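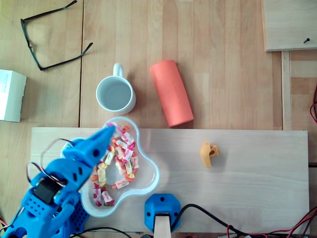
The candy bench this week, arm over the bowl

Subject: Re: [bridel-robotics] Where are we with the arm?
From: Loan Văn
To: Bridel robotics club list

Hello everybody,

Thank you for all the kind notes after my last long message, and a special thank you to Châu Lương for asking the questions that I suspect several of you parents have been too polite to ask. I'm going to answer them one at a time, with his message quoted, and I apologize in advance for the length. Get yourself some coffee!

Châu Lương wrote on 6th September:

> Hi Loan and all,
>
> My daughter came home from club talking a mile a minute about candy and I only followed half of it. A few things I'd love to understand, if you have time.
>
> First, why candy? I thought the plan was wooden blocks like last year.
>
> Second, she says they "drive" the arm by hand and it learns from that. Is she programming it or isn't she? She insists it counts.
>
> Third, is the Alva challenge still happening, and when do families need to keep a day free?
>
> Last, is there anything we can send in besides snacks? I have a garage full of scrap wood and a printer that mostly sits there.
>
> Thanks for everything you do with them,
> Châu

So, the candy. We did mean to use blocks again, and the blocks are still in the cupboard, safe and sound. But the Alva rules came out over the summer and the task this year is "small soft goods," meaning each team picks an item that bends or crinkles and has to move it from one place to another. The kids talked over socks, sponges and tea bags, and then somebody said candy and I'm afraid the vote was over before I'd finished writing the list on the board. I had my doubts, but I've come around completely. A wrapped candy is a wonderful little problem. If the gripper takes it by the twisted end it swings, and if it takes it by the middle it sometimes squirts out sideways and goes across the table. Block teams never had to think about any of that. The kids now say "ear" for a twisted end and "belly" for the middle, and it's written that way in the logbook, so if your child tells you the arm "got it by the ear," that's what it means.

As for the driving, yes, it counts! What they do is move a second arm by hand, the one we call the leader, and the blue one copies. The computer saves the whole motion along with the camera pictures. One pass from start to finish is an episode. After they have enough episodes they train a model on them, and then the blue arm has a go with no one holding the leader. There is still plain old programming in it (the setup scripts, the calibration, the little tool that throws out bad episodes, which the older group wrote in Python and are rightly proud of) but a great deal of the work is being patient and doing the same careful thing over and over. That is hard for a twelve-year-old and hard for me too.

Our target for the first round is 42 good episodes from each pair. The furthest-along pair has 26. I know that sounds slow, but a "good" one has to start from the rest position, keep hands out of the way, and end with the candy where it belongs, and they are stricter judges than I would be. If they aren't happy they throw it out and go again.

Some of you have asked about the other things left on the table. Those stay there on purpose. The Alva sheet says the model should be tested on a bench with ordinary objects on it, so we practice that way from the start. The rule among the kids is that once a session begins, the mug and the rest don't get moved until the session is over. If you come to pick up early, please don't tidy! I did that myself in the first week, very helpfully, and was told off by two nine-year-olds.

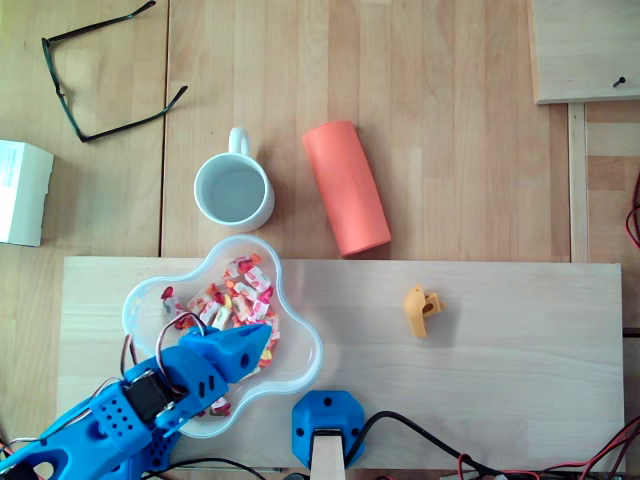

Same bench, same session: gripper above the candies, little yellow part out on the board

The yellow part is the second item, for pairs who get through the candy. It's stiff and an odd shape, so it asks for a different sort of grab altogether, and it's a good check on whether they've understood the idea or have only gotten good at candy. We've agreed it always starts well clear of the bowl. Châu, your daughter has opinions about which way round it should face, and I've asked her to write them up for the logbook.

You'll also notice the wiring in the lower right corner. I'm not going to pretend it's pretty. Cable day is coming, and anyone who owns a bag of small ties or some of that spiral wrap would be very welcome to bring it along. Until then the rule is that an adult checks the cables before the power goes on, and kids don't reach across them while the arm is live.

Now the challenge. Yes, it's on, and it's in December, at the Vondudmont hall like before. I don't have the exact date yet and I'd sooner not guess, as I guessed last year and we all remember how that went. As soon as the organizers write to me I'll post it here with its own subject line so it doesn't get buried. Each club may enter 4 arms. We'll have every child on a team, and families are invited to watch the afternoon runs. Our club number is 3707 and you'll need it on the permission form. Please put it in the top box, because the forms without it came back to me last time, the whole stack of them.

What can you send? Oh, Châu, I'm so glad you asked. Scrap wood, yes please, flat pieces above all. The board that the arm work is done on is the best thing we own, and I'd love a second one so that two pairs can run side by side. Smooth and pale is good. A dark or shiny board would look quite different to the cameras and the kids would have to start their episodes over, and I don't want to be the one to tell them.

And your printer, yes, yes, yes. We go through gripper jaws faster than I expected. I'll send you the files for the jaw and for the mounting block at the front, and if you could print spare jaws in any color I'd be thrilled, though the kids have a strong preference for blue. If anyone else has a printer sitting idle, let me know which plastic you use and I'll work out who prints what. We had been ordering parts from Costudum, and they've been lovely to deal with, but the postage adds up and I'd much rather spend the money on another set of motors.

Other things that would help:

Wrapped candy, the kind with twisted ends. Flat packets don't work for us. Please don't send chocolate, it goes soft under the lamps.

A clear bowl or two. Any shape will do.

An old laptop that still holds a charge. Doesn't need to be fast, it's only for the logbook.

An hour of your time. You don't have to know a thing about robots. Mostly we need a grown-up to sit next to a pair and write down what they say.

One more bit of business and then I'll let you go. The candy in the bowl is not for eating. It's been squeezed, dropped and dragged by now, some pieces many times over. There is a separate tin by the door for eating, and I do keep it filled. If your child comes home hungry it's because they forgot about the tin, which happens more than you'd think once the arm is running.

Châu, write to me off the list about the wood and I'll tell you when the room is open. You could bring it in through the side door and save yourself the stairs.

Warmly,
Loan

--
Bridel robotics club mailing list
To change how you get these messages, reply to any post with "settings" as the subject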